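Speaker notes: teaching Remden in the simulator (November 2020)

Hi all, quick hello, thank Gemma for the slot. 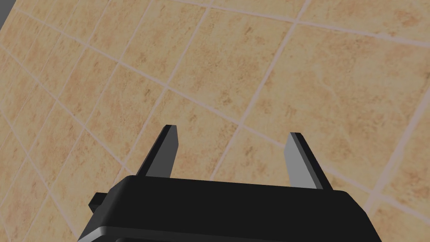 So when Oksana and I started, I thought we'd just need loads of goes at it, right? We recorded 300 runs and I was dead chuffed! Then Yae watched them back and threw out 48 where I'd dithered with the controls (fair enough).

PAUSE, let them laugh

Dithering gets learnt too, that's my main point. Now we change the floor and the lighting between batches, 30 runs each, and swap drivers so it doesn't only copy me.

Next slide, Smaranda's chart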